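Planner timeouts, still

April 3, 2019

Ok quick one, bus in ten minutes. Spent the whole morning on the replanning bug. Short version: the CPU task kept dying between approach and grasp, and the log only said "no valid path". Thanks, log.

Szu-yu found it. The collision check was padding the finger meshes AND the socket mesh, so with the jaws on either side of the chip the planner thought we were already inside the bracket. Every start state invalid. It would retry until the 400 ms budget ran out, then give up. 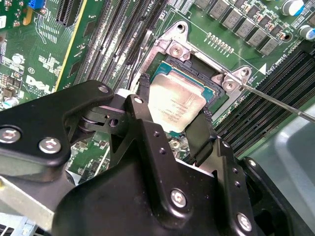
So now padding is per link, zero on the fingertips, and I bumped the budget to 600. Four runs in a row with no timeout. Not a real test, I know. Nahom wants the old value back once the cache works and hes probably right.

Still broken – yaw estimate when the chip sits a bit crooked. The lid is shiny and the edge fit jumps around. Might try fitting the green border instead of the metal. Filipa has a branch for that in Mamo, havent merged it, the tests are a mess.

Also ticket 3446 is NOT fixed, whoever closed it please reopen. More tomorow.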